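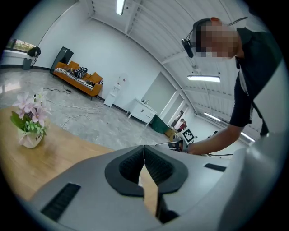

Penry hand-held gripper recordings

26th October – posted by the Lekeletti workshop
Print this page | E-mail this page

Penry is a set of 2,977 short recordings made with a pair of hand-held grippers built in the shared workshop at Irnstead. The build started in August. Version 3 of the finger mount is used throughout.

Contents
Each recording has video, gripper opening and a time stamp. 90 recordings are kept apart for testing. Video is stored at 25 fps.

Known problems
Left and right clocks drift on long takes. Run the Fesudora sync script before you load anything – it writes a new index and leaves the originals alone.
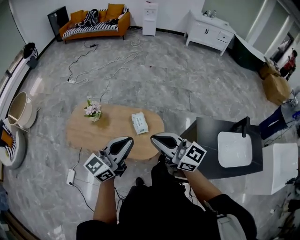 Irnstead members asked for the finger mount files as well, saying the recordings were little use to them without the parts to match. The mount files are now in the parts folder, with the screw list.

License
Free for home and workshop use. Keep this file with any copy.

Contact Lekeletti | Copyright Lekeletti | Back to top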